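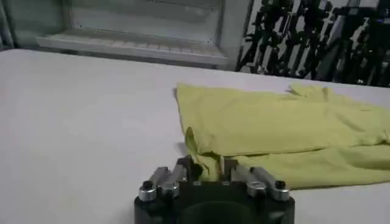
Elīna Kuusk

May, edit room, a bit after 9 in the morning

Picking this up where I left it, with the second reel of the Kendholm film still in pieces on the timeline and a very large mug of tea next to me. I promised everybody I would keep the notebook going through the edit, and then of course I let it slide for a while, so please forgive the length of this one. There is a lot to catch up on and I'd like it written down before the sound people start asking me questions I can't answer.

The short version is that the assembly runs 91 minutes and it is too long. I love it and it is too long. The ferry section in particular goes on and on, and I say this as the person who stood on that ferry in the sleet and begged for one more crossing. I watched it straight through last night with the lights off, no stopping and no notes, and I caught myself reaching for my phone during the second engine room conversation. That tells me plenty.

Things I tried this morning:

Moved the grandmother's voice so it starts over black, before we see the harbor. Much better. You lean in to hear her. The room tone under her is rough (there's a refrigerator humming in that kitchen, we never found the plug) but over black it almost feels like water, so I'm leaving it alone until the mix.

Took out the drive to Gridisby completely. Put it back. Took out half of it. The half version works if we come in after the turn by the church and skip the talk about gas prices, which I know some of you are fond of. Saved the long version in its own sequence, called "gridisby_long_KEEP", so please don't clean it up for me!

Tried the Correia interview without any cutaways at all, just her face, the whole answer. I was braced to hate it. She takes such a long pause before she talks about her brother, and every time I cover that pause with a shot of the boats I'm stealing it from her. So the boats are gone. The audio has a jump where I pulled out my own question, at the spot where she says "well, you'd have to ask him that," and it needs a little room tone laid across it. I've left a marker.

2:40 p.m.

Lunch was late and then the conform went wrong. Out of 593 clips, 12 came back offline, all of them from the first trip. I did the sensible thing and panicked for a while. They were on the old drive, in a folder with a slightly different spelling of Kendholm, which is entirely my doing. Relinked by hand. If anybody else is pulling from the first trip, use the folder with the capital K and ignore the other one, and I'll merge them tonight once the backup has finished and I'm sure I'm not going to lose anything.

While I was in there I found the piece of tape I'd been missing since winter – the choir rehearsal, with the door banging and the conductor starting over. I had convinced myself we never rolled on it. The picture is soft for the first part and then it settles down. I think it could be the bridge between the ferry and the kitchen, or it could be the ending, and I honestly went back and forth on that the whole afternoon. I laid it in at the end for now to see how it feels tomorrow with fresh ears.

Color: Piren sent back the test on the opening. The night shots look lovely, the faces are warm without going orange. The snow is too blue for me. I remember that snow as kind of a dirty gray, nearly yellow under the lamps, and I'd like us to go closer to that. I'll write to them and attach a couple of my own photos from the trip as a guide. They also want to know about grain and I have no opinion yet. If you do, tell me.

Subtitles: still on the first pass. The dialect in the net shed is hard and I've got more than 100 lines flagged where I'm guessing at a word. I'd sooner have a plain translation that's right than a pretty one that puts words in people's mouths. Going to call Correia about the slang, she offered, and she's patient with me.

Still to do before the rough cut goes out:

Decide about the choir.
Trim the engine room, be brave.
Send the snow note to Piren.
Temp music out of reel one. All of it, even the part I like.
Ask the harbor office again about the old footage. They were friendly on the phone and then went quiet.
Merge the two Kendholm folders.

6:15 p.m.

Engine room trimmed. It lost the joke about the boots and I miss it already. Exporting now, so the machine is no use for anything else. Heading home.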